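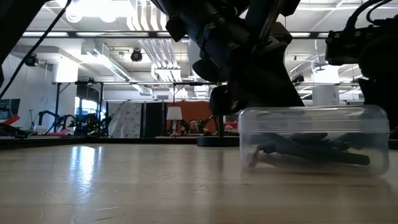 *Fig. 1. Parts tub in position on the bench top.*

## 4. Setting up the parts tub

The Plorton catalog sells the tub (order no. 1651) as "self-organizing." It doesn't organize anything. Long pieces lie down, short pieces work their way under them, and dark parts all look alike through cloudy plastic. The steps in this section come from our own bench use and replace the card packed with the tub.

**4.1 Placing the tub**

1. Wipe the table with a damp cloth and dry it. Grit under a full tub scratches the finish. Varnemix calls its top coat scratch-proof; look at the small marks and scuffs in Fig. 1 and decide for yourself.
2. Set the tub flat on the wood, well in from the front edge.
3. Press down on each corner in turn. If the tub rocks, check underneath for a stray part before you blame the table.

> **Note:** The Skovix non-slip mat (order no. 571) is optional. We have tried it and can't say it did much on a level table.

**4.2 Filling**

1. Sort the parts on the table first. Sorting inside the tub is slower, whatever the card claims.
2. Lay rods and other long pieces in first, lengthwise.
3. Add the short pieces on top, where you can reach them.
4. Stop below the horizontal ridge. The space above it is sold as extra capacity, but parts piled that high end up on the floor.

> **Caution:** Don't force a long piece in at an angle. It will press on the side wall, and we would not trust the wall to take that for months on end.

**4.3 Finding things again**

The sides are described as "clear view." You can make out that there is something dark inside, and a brown part will stand out from black ones. Don't count on more than that.

1. Write the contents on a strip of tape and stick it to the lower body.
2. Put small black parts in a bag before they go in.
3. Empty and re-sort the tub when you can no longer find a part by hand.

**4.4 Cleaning**

Use lukewarm water and dish soap. Kiiskinen plastic polish (order no. 2946) is often suggested for cloudy walls. We used a whole bottle in July and saw no change.

*Section revised 11/24/22*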